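4.2 Does a tablecloth make a table harder to keep clear?

Mishra and Dalgleish hold that a covered table collects fewer stray items than a bare one, on the grounds that people treat the cloth as a sign that the surface is meant for meals. We doubt this. Their claim rests on 50 households in Plaltville, all visited in November, and the visits were announced ahead of time. A family that knows a visitor is coming will clear the table, cloth or no cloth.

Our own rooms tell a less tidy story. In Figure 3 the checkered cloth holds a round white plate, and a reader in a hurry might score the room as orderly on that basis. The rating sheet we took over from the earlier study would do exactly that, as it looks at the tabletop and stops there. It has no line for the cable on the floor, the box on the side table, or the bags and clothing along the wall. Choo has argued that these belong to storage and should be scored apart. Perhaps, but then the score says very little about how a room is kept. 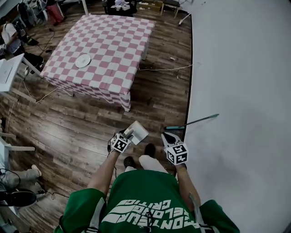
Figure 3. Table with pink-and-white checkered cloth and plate, with a white side table and box nearby.

4.3 Limits of the rating sheet

The sheet gives a room up to 9 points, and two raters seldom landed on the same number. Yeo scored plates as clutter unless food was being served. Mizuno did not. We kept both sets of scores and report them side by side in the appendix, since averaging them would hide the very disagreement that makes us wary of the earlier result.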